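Went to the open day at Nonurmont this afternoon. Posting my notes before I forget them.

The part I came for was the hand-held gripper demo. You hold one in each hand and do small jobs with them. The one on show had a thin purple straw and a desk with a lamp and a vase.

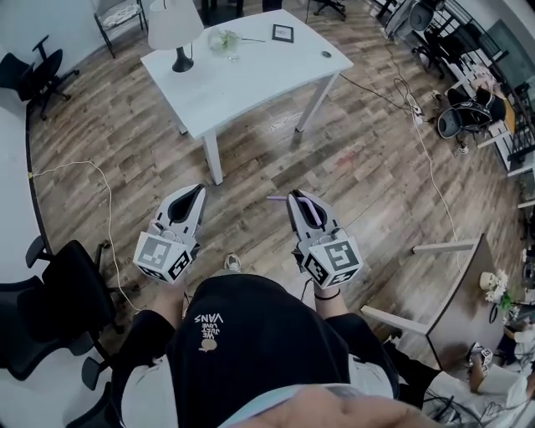
Areti Konstantinidis
3/6/18

The jaws are V-shaped with a black lining. The patterned cubes on the back are markers, so the software can work out where each hand is.

Flavia ran our session. She had visitors in groups of 4 and gave each group 19 minutes, which went fast.

I asked how many recordings they have so far. 3947, all done by people holding the grippers.
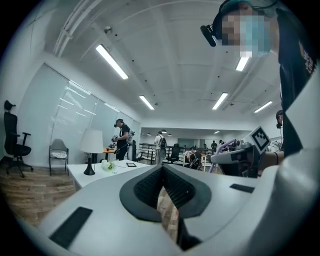
She said straws are harder than they look. Squeeze too much and they fold, too little and they turn in the jaws. New people usually need three tries.

Valtonen had a talk upstairs afterward on their sorting line, Lekulow. Good slides, no live demo. They plan to show it running in April.

Parking was bad. If you go to the next one, take the bus.

I have the handout from the talk and will type up the useful parts tomorrow.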